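Monday, February 9, 2026

Skekine, brass strip, stress relief after cold rolling

Back on the strip that split in storage. Ehsan Gondal bent two offcuts on Friday and both opened up along the edge, same as the ones the customer sent back. The cracks run across the rolling direction and start at the slit edge. Under the low-power microscope they follow the grain boundaries as far as I can tell, so I am still treating it as season cracking until something says otherwise.

Furnace: the small Lulleck. The big one is booked by Hayat until the end of the week. Set point 200 for the first run, held for eight hours, door shut, air cool on the rack. The controller overshot a little on the way up and then settled. I put the spare thermocouple next to the samples and it read lower than the display the whole time. Not by much, but it needs checking before we quote a temperature to anybody.

Hardness after the run is the same as before within the scatter. Good, that is what we want here. The slit strips still spring open when cut down the middle, less than the untreated ones but I can see it without a gauge. So the stress has dropped and has not gone.

Second run was meant to be a bit hotter. I typed the wrong program number and the furnace went up to 374 before I caught it. Kept the samples anyway. They are softer and the surface has gone dull. Would expect some recrystallisation at that temperature given how hard the strip was rolled, but I have not etched them yet. Marked with a red cross on the bag. Do not mix them with the others.

Mounting and polishing: the resin from Musis is still pulling away from the edges as it cures, and the edge is the part I need. Esko Saarela suggests clamping the strip between two bits of scrap brass before mounting. Will try it tomorrow. The ferric chloride etch is nearly finished, fresh bottle on order.

Ammonia test not started. The desiccator lid needs grease and the fume cupboard flow alarm keeps going off. Reported it again.

Still to do:
Check the Lulleck display against the calibrated probe
Repeat the slit test on treated strip, cutting slower this time
Etch the overheated samples and look at grain size
Ask the mill what reduction they took on the last pass, they said they would send it in June and it never came

Samples are in the left-hand drawer, treated ones at the front. Ehsan has the key.

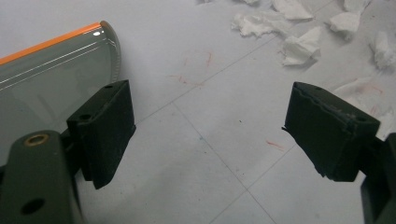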